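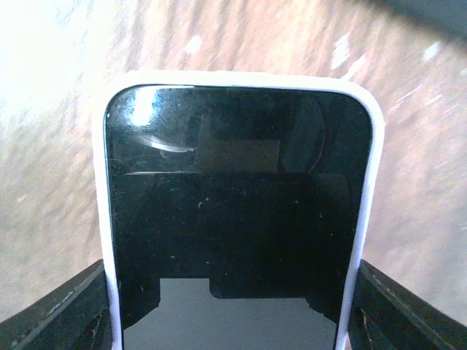

Author: Bahrami

Section 6. Recording grasp trials with the Stornis wrist camera

This section sets out how a trial is recorded for the Skeller grasp study. The method compares the width of the closed fingers with the outline of the held item as seen from the wrist. Glossy black faces are included on purpose, as reflections are a known source of error in the outline step.

1. Start the recorder and enter the item code.
2. Bring the fingers to the item from both sides and close them at low force.
3. Wait 500 ms before saving the first picture.
4. Mark any glare in the label tool as "reflection". Do not mark it as an edge.

Note: Dust and lint on a glossy face may be left in place. The outline step ignores small specks.

5. For long, narrow items, set the profile to Mumard before closing the fingers. Moulded detail close to the grip point should be labelled separately from the outer border.
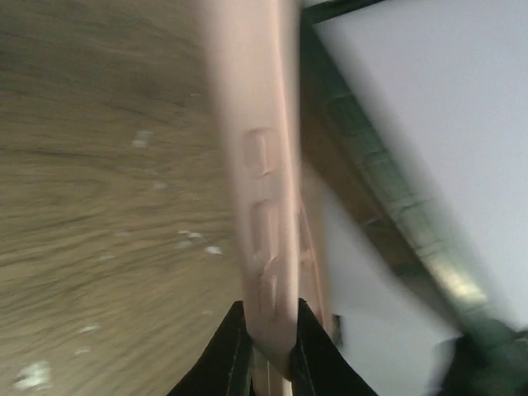
Figure 6.2. Pink plastic strip between the fingers, wrist view.

6. Save the trial and open the fingers.

Caution: Do not change the force limit during a set -- the results cannot then be compared. A full set is 29 trials per item. Sets with over 1000 dropped pictures must be recorded again.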